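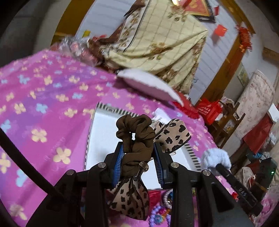 El coletero marrón y el lazo de leopardo, enredados entre los dos dedos de la pinza.

Enseñar a recoger, pellizco a pellizco

Llevo desde mayo con esto de las demostraciones y todavía me sorprende lo torpe que me siento al empezar cada tanda. Una cree que sabe coger una goma del pelo (¡la he cogido toda la vida!) y luego se pone la pinza en la mano y tiene que volver a aprenderlo, porque dos dedos con almohadillas azules no son cinco, y porque lo que hago con la muñeca sin pensar es justo lo que el robot va a intentar copiar después.

La tarea de estas semanas, para quien no haya leído las entradas anteriores, es de ordenar: cosas blandas y cosas pequeñas, encima de la cama, dentro y fuera de una caja. Darnell Kapoor, que lleva el proyecto Vimo y me contesta los correos a unas horas rarísimas, me pidió casi 200 repeticiones. Yo dije que sí con una alegría que se me pasó más o menos en la treinta. De momento tengo 126 entregadas y 95 dadas por buenas, y las otras volverán a mi lista con una notita de Darnell, siempre amable, del estilo de «demasiado rápido en la subida».

Lo de la velocidad es mi gran defecto. Cuando veo que el agarre va bien me entran prisas y tiro hacia arriba como quien saca un pan de la tostadora. Ahora cuento hasta dos por lo bajo antes de cerrar y hasta dos antes de levantar, y si se me escapa la cuenta en voz alta pues se me escapa, que para eso estoy en mi trabajo.

El satén, o lo que sea que parece satén, es un suplicio aparte. Se pliega, se escurre hacia un lado, y cuando vas a por el coletero te llevas también lo que tenía al lado. Al principio yo daba por perdidas esas tomas. Le pregunté a Darnell y me dijo que las dejara, que en una casa las cosas están enganchadas unas con otras y que más vale que el robot lo vea pronto. Desde entonces ya no desenredo nada antes de empezar, y confieso que me quitó un peso de encima.

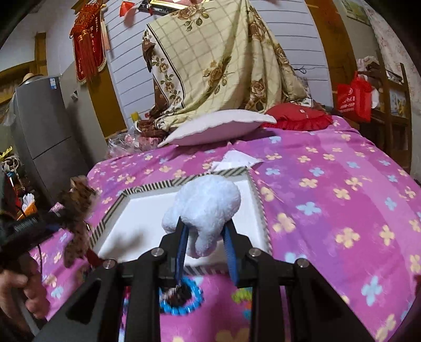

Última modificación: 4 de julio de 2022

Con los peluches me llevo mucho mejor. El blanco, el de la caja con el borde a rayas blancas y negras, es mi favorito de toda la lista: gordito, blando, perdona casi cualquier ángulo. Solo hay que acordarse de abrir bien los dedos antes de bajar y no ir a buscarlo por la parte que cuelga, que se dobla y te engaña. El de leopardo me cuesta más y todavía no le he encontrado el sitio bueno. Voy probando.

Me escribió una lectora de Flallham preguntando si no sería más fácil manejar el robot a distancia, con mandos. Lo probé una tarde en el local que tienen en Stinmont y a mí me pareció bastante más difícil: hay un retardo pequeñito, no notas cuándo aprietas de más, y acabas con el cuello duro de mirar la pantalla. Con la pinza en la mano por lo menos siento el tope cuando cierro. Hay compañeros que prefieren los mandos y les salen unas tomas preciosas, así que será cuestión de manos.

Mañana sigo con las cuentas y las piezas de plástico, que ruedan y se esconden en los pliegues de la manta. Si alguien tiene un truco para las cosas que ruedan, los comentarios están abiertos y los leo todos, aunque tarde en contestar.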